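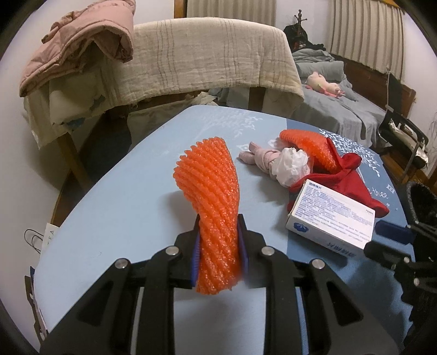
In defence of the wonky homemade card

I gave up buying birthday cards in January, and I've been a bit insufferable about it ever since. My sister has asked me to stop bringing it up at dinner. So you're getting it instead!

My case is simple. A card from a shop gets read once, stood on a shelf for a week and binned. A card somebody made at the kitchen table gets kept in a drawer for years, even if the glue has gone yellow and the lettering slides downhill (mine always does, I start too big and have to squash the "day" in "birthday").

Now, my friend Delphine Wojcik thinks I'm being a snob. She says plenty of people haven't got a spare evening, and a nice bought card with a proper message inside beats a lump of felt and good intentions. She's right about the message. I've had handmade cards with nothing in them but a name, and they do feel a bit flat.

Where we really fall out is over supplies. Delphine has a Brullix die-cutting machine and 100 sheets of Pettigrew pearl card, and her cards are gorgeous, all crisp edges and tiny layered petals. But I can't help feeling that once a machine has cut every piece, you've paid a lot of money to make something that looks as if it came from a shop. I use scissors, a glue stick and whatever paper came round the last parcel. My best card this year had three buttons off an old cardigan on it and took me an entire film to make.

I'm not against spending money, mind you. Decent glue is worth every penny, and so is a sharp pair of scissors that the rest of the family are forbidden to touch. It's the drawers full of punches and stamps that get me. I had them too, and I spent so long sorting them that I hardly made a thing.

So if there's a birthday coming up, have a go. Fold some paper, stick something on the front and write a few lines inside that you'd be pleased to get yourself.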